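Grallby cell, plate handling — notebook
October, Friday
Re-teaching the rack and the two marked stations

Picked this up after run 933 stopped on a gripper width fault at the rack. The fault cleared on its own when I reset it, so I did not trust it. Went back over the whole station list in the simulated cell before touching the real one. The model is the copy I pulled this morning, with the arm on the pedestal block, the perforated board, the rack at the far end and the five fixtures in the order we normally use them.

Started with the rack. The approach had been taught from the side with the wrist low, and the last person to edit it left a blend on the final move. With a blend the gripper never really stops at the pre-pick point, it just rounds the corner into the shelf. Took the blend off and put in a full stop. Also split the single rack pose into one pose per level. The old program taught one level and worked out the others from a fixed pitch, and the pitch in the file did not match the pitch in the drawing.

Rack, top level, approach height now 209 mm off the board datum. The old value is in the margin of the previous page.

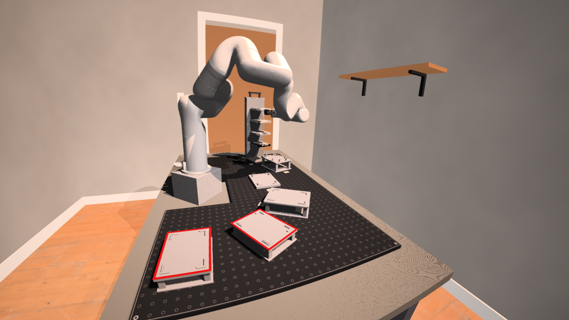
Next was the order of the moves on the way out. The program went straight from the rack retreat to the first station in one joint move. That is fine with an empty gripper, but with a plate it swings the wrist more than I like. Changed it to retreat, lift, safe pose, then over. It costs a little time per cycle. I have not measured how much and for now I don't care.

Then the station frames. Each fixture has its own frame with the origin in one corner, and the corner guides on top do the final centering. Two of the fixtures are turned on the board, so their frames have a rotation as well as an offset. One of those rotations had been typed in by hand and rounded to the nearest whole degree. Replaced it with the value from the fixture drawing. If you change a fixture's angle on the board, please change the frame and leave the individual poses alone. Three of the old poses had been nudged one at a time and it took me most of the morning to back that out.

Source and destination are the two with the red outline. The stack goes on one and the other has to be clear at the start. The program does not check for this. It needs to, see list at the end. 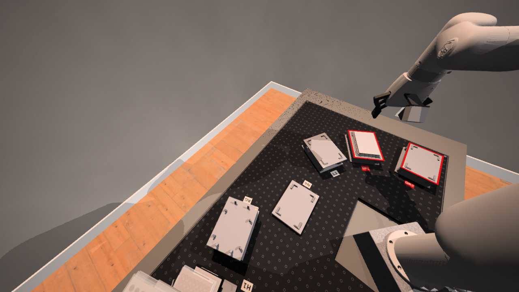 Labels on the board and names in the program still don't agree everywhere. The program has a mix of the label codes and the old numbers. I renamed everything to the label codes and kept the old numbers as comments so that older logs can still be read. N6 and H1 were the two I had to look up. Nothing in the motion changed because of the renaming, I compared the pose table before and after.

Gripper settings. The Stolisent profile was loaded, which is meant for the other lab's plates. It opens wider than we need and closes with less force. Went back to our own profile. I suspect this was the real cause of the width fault at the rack, since the fault limit comes with the profile and the limit was set for a different plate. Can't prove it from the log. The log only has the fault code and the level number.

Ran the transfer in single step with speed at 2 percent, watching the fingers at the pre-pick point over each station. Wrist vertical, gripper pointing down, stop, check, continue. Boring but it did show one thing: the retreat from the rear fixture went sideways before it went up. Swapped the two lines. 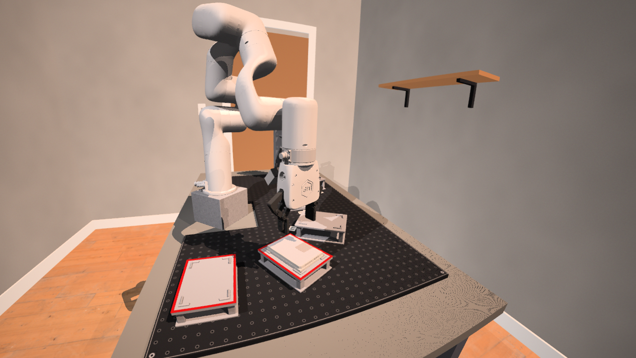 Teresa Wilk
Automation technician, Grallby cell

Afternoon. Let it run 50 cycles at normal speed in the model, no collisions reported and no joint limit warnings. Elbow gets fairly high on the way across to the rack. The ceiling of the work envelope in the Zakar safety file should cover it, but I want to compare the two numbers before anyone runs it on the real arm. The file is on the cell PC, not on the share.

Still to do:
Check for a clear destination before the first pick.
Compare elbow height with the safety file.
Re-teach the rack levels on the real arm, top first, then the rest. Don't copy the values over from the model without a touch-off.
Clean the finger pads and check the pad screws while the gripper is down.
Delete the Stolisent profile from our controller or at least rename it so it doesn't get picked by mistake.
Put a copy of the pose table in this book.

Left the rack pose selected when I closed up, gripper at the top level. 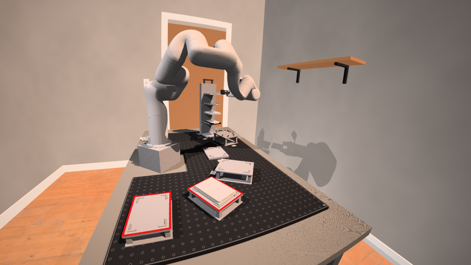

Note added under the entry: please rename that profile and keep it, the other lab still borrows our controller backup and they look for it by name. Also, the pitch in the rack drawing is for the older rack. Measure the levels on the one we have before you touch off, and write the values next to the pose table.

TW — OK, will rename it. I'll measure all four levels before the touch-off and correct the drawing as well. Rack poses in the model stay marked as provisional until then.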